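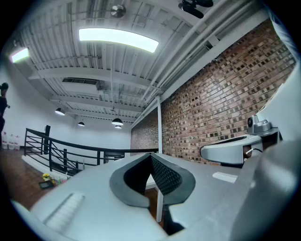 Landlord wants to keep part of deposit for "excess cleaning". Is this normal?

Asked Tue 23 February in Renting & Housing

I moved out of a one-bedroom in the Drostel building after two years. The management company, Lellivari, sent me an itemized letter saying they are keeping $109 for cleaning the oven and the blinds. I cleaned the oven myself the day before I left. The blinds I admit I only dusted. The lease says the unit must be returned "broom clean" and nothing else about blinds. They gave me 14 days to dispute it in writing. Is it worth it for that amount, and what do I put in the letter?

2 answers

Answer 1 (9 votes)

Yes, dispute it. A letter costs you a stamp. Keep it to one page and put in these things:

Your name, the old unit number and the dates you lived there.
The exact wording from the lease. "Broom clean" usually means swept, emptied and wiped down, so quote it and say you met it.
A request for the receipt or invoice for the cleaning. In a lot of states they have to show what they paid if you ask, but the rules differ, so look up yours on the state attorney general's site.
The address where the check should go.

Send it certified mail and keep a copy. Don't argue about the blinds unless they bring them up again. If you have move-out photos, send prints or copies and hang on to the originals.
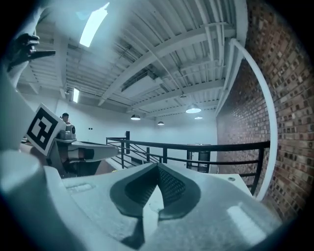 Grey plastic with overhead light reflecting off it.

If they don't answer by the middle of March, small claims is the next step. Check the filing fee first, it may eat up most of what you'd get back.

Answer 2 (2 votes)

I rented over on Didby and they tried the same with me for carpet. I called the office and they took off half. Try calling first, some of these places just send the same letter to everybody. Didn't have to write anything.

Comment from the asker: Called, got voicemail. Sending the letter.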